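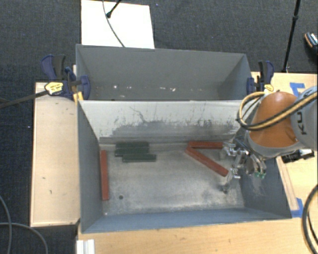 Is a stainless steel sink worth buying second-hand for a utility room?
It depends on the gauge of the steel and the state of the waste hole, and for the one I bought the answer was close to a full yes.

The sink is an Irkside double bowl, bought used in June from a reclamation yard in Gatport. I paid 132 pounds for it. The same model new was 400 at the time, without taps or waste kits. It replaced a plastic tub that had cracked at one corner and had been leaking into the cupboard for longer than I care to admit.

What you get

Two bowls side by side, no drainer, and a rolled lip all the way round. The steel is thick for a domestic sink. Knock the side of a cheap one and it rings like a biscuit tin, while this gives a dull thud. Part of that is the pad glued to the underside, which had come loose on one bowl and needed sticking back down.

Mine had no overflow. Irkside made versions with and without, and the yard had not listed which this was. Ask before you travel. If you tend to leave taps running, get the one with the overflow.

Fitting

The sink sits on the worktop in a cut-out. There was no template with a used one, so I turned it upside down on the board, drew round it and came in by the width of the lip. The clips were missing. A set from Trastia fitted after I bent two of them slightly, and they have held.

The waste was the awkward part. The old fittings had been put in with a hard putty that took most of a morning to scrape off. New rubber washers went on without trouble. With clips, wastes, a trap and a mixer tap, the whole job came to 241 pounds.

In use

I have been using it for 5 months. One bowl is for soaking football kit and the other is for muddy boots, paint brushes and the dog's towels. The depth is right for a bucket under the tap. Water drains quickly from the left bowl and more slowly from the right, where the fall is very slight, and I push the last of it along with a sponge.

It marks easily. Fine scratches appeared in the first week and now there are enough of them that new ones don't show. Limescale wipes off with vinegar. Bleach should be kept away from it, and so should wire wool, which leaves bits behind that rust.

The noise is low, even with the tap full on. My old tub was quieter still, but it also stained and smelled of turps.

Buying one

The yard is called Abdel Hamid and is on the Gatport ring road. Stock changes often and they don't reserve by phone. Take a straight edge to check the lip is flat, as a twisted one will never seal. Look closely round the waste holes for hairline cracks.

Good points: thick steel, deep bowls, price.
Bad points: slow right bowl, no clips, old putty.

Four out of five. I would take a point back if the right bowl drained properly.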